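Notebook, cloth pickup, Tungate set
7 April 2018
D.M.

Retrained the grasp-point policy overnight on the full hand-held set, 3212 clips after Sugeng's filter. The filter threw out 323, mostly clips where tracking dropped on the approach. Same network as before, same crop, action horizon left at 6.

Question for this run: does relative pose between steps do better than absolute pose in the room frame? Absolute was the old setting and it went bad whenever the start position moved. Sugeng Latuheru thinks the drift in the Yammine tracker accounts for most of that. I think it is half the story at best.

Offline result: relative pose has lower error on held-out rooms and slightly higher error on rooms in the training set. Gap on held-out rooms is largest in the last part of the approach, before the fingers close. Gripper width prediction is the same for both, so whatever changed is in the wrist motion.

Checked the held-out laundry clips by hand. Finger width reads correctly with the jaws fully open. The blue cloth on the pale surface separates well in the crop, even where the left finger covers part of it. 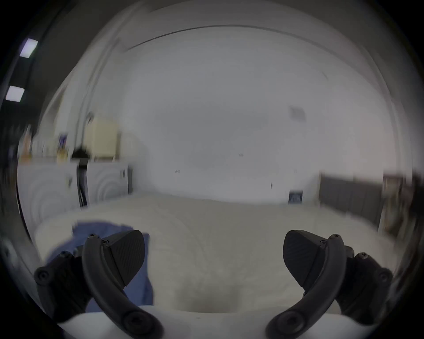
Closing is a different matter. Predicted close comes early on crumpled cloth and on time on flat cloth. Could be the labels: close onset is taken from a width threshold, and people squeeze slowly when the cloth is bunched up. Will relabel using width velocity and compare on the same split.

To do:
Relabel close onset, rerun both pose settings.
20 rollouts each on the Dimus arm, start positions shuffled.
Ask Sugeng for the raw tracker logs, including the rejected clips.
Wide lens calibration is from October, redo before the rollouts.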